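The Second Life of the Dish Rack

Jan 13, 2025

In my kitchen there is a dishwasher, and I am happy to have it. But the old dish rack never went away. For two years it stood on top of a cupboard, collecting dust in its corners, and every time I wanted to throw it out I found a reason to keep it. It was not broken. It had simply lost its job.

Last winter I gave it a new one. I am a person who owns too much tape. There is tape for parcels, tape for the edges before painting, tape for pipes, tape for the carpet that slides, and one very strong tape which I bought because it was on sale. When I emptied all drawers onto the floor, I had 19 rolls. Some were stuck together. On others I couldn't find the end anymore, and I spent a good part of the evening scratching with my fingernail, like on a lottery ticket.

The dish rack was standing there, and a roll of tape is more or less a small plate with a hole in it. I put one in. It stood. I put in all that would fit.

Since then I have written about this in our January issue two times, and each time the letters come. It seems that many households have a rack without dishes. One reader keeps her cutting boards and baking trays in it. Another keeps vinyl singles. There is a small workshop space called Duken, where people share tools and a long table, and on that table the dish rack and the tape have also found each other.
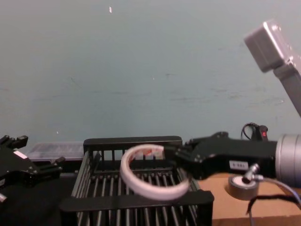 Kun wrote to us that tape should never stand on its edge at all, because it gets flat on one side and then it doesn't unroll well. It should lie down, or hang on a stick, and a dish rack is for dishes.

I thought about this letter for a long time, because there is some truth in it. A soft roll, for example foam tape or the cheap brown one, does become a little flat if it stands for a whole summer in a warm room. I tried it on the windowsill and I could see the difference. With masking tape and with cloth tape I saw nothing. My compromise is to turn the rolls a bit when I take one out. It costs no time. The stick I also tried. It is a good system until you need the roll which is the last on the stick, and this is always the roll you need.

So, which rack is good for this? I have looked at more of them than a healthy person should. The important thing is the distance between the bars. Most racks are made for flat plates, and the spaces are narrow. A thin painter's tape stands in there very nicely, but a wide parcel tape will sit on top of the bars and roll away when somebody closes the door. Some racks have a wider part for bowls, and this part is gold for us. In mine the wide part takes the fat rolls and the narrow part takes the thin ones, together with sandpaper, a ruler and two flat envelopes with screws.

The material is also a question. Racks of bare metal wire are strong, but the cheap ones rust where the coating is gone, and rust on the side of a white tape goes directly onto your wall. Plastic ones don't rust. They are lighter, though, and if you pull a sticky roll with one hand, the whole rack comes with it. I put a piece of an old rubber mat below mine. At the shop Nillex, where I buy my household things, they had a rack for 92 crowns and a simpler one for 81, and I can't say that I felt any difference between them except in the wallet. Second-hand is better still. At Fundus, the reuse hall, there is a whole shelf of dish racks, many of them without the drip tray. For dishes this is a problem. For tape it makes no difference.

Please wash the rack before. This sounds like something your aunt would tell you, but old racks have limescale and a thin layer of grease, and dust sticks to grease, and then the dust sticks to the side of the tape. When you finally tape a package, you have a gray line on it. Warm water, vinegar, an old toothbrush. Then let it dry completely, also in the small holes under the feet. 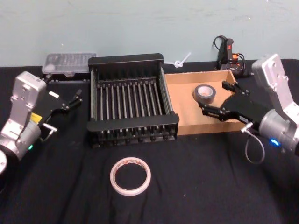 Not every roll must go into the rack, and here I have changed my opinion since my first article. I used to be strict. Everything stood in its row, also the heavy rolls, and when the rack was full I bought another rack. Now I think that a low box next to it is the better neighbor. At Duken it is an open cardboard tray, right beside the rack, and the dark gray duct tape has its place in there. A tray like this is free if you ask in a grocery store, and the sides are so low that you see immediately what you have. In mine I keep the roll I am using this week, together with the scissors. The rack is then for the things that wait. I also took the idea of a black cloth over the table. It shows the small bits of white paper and old tape ends very clearly, and I carry it out to the balcony and shake it.

A few words about the ends of the tape. I fold over the last bit, so there is a small tab without glue. My mother used a wooden match instead, stuck under the end, and this works too - but the matches fall out in the rack and lie between the bars. A paper clip holds better. With the clear tape, I would say the tab is a must, otherwise you start again with the fingernail.

And where should the rack stand? Not over the radiator and not in the sun, the glue becomes soft and comes out on the sides. Not in a damp cellar either, if the rolls have a cardboard core. Mine stands in the hall cupboard at the height of my elbow. I can take a roll without bending down, and I can put it back also without bending down, and the second is more important than the first. Before that it was on the lowest shelf, and half of the rolls were living on the kitchen table.

This week there are 19 rolls again. I gave away four in the fall and, I don't know how, four others came. The carpet tape is nearly finished, so I have written it on the list for Nillex.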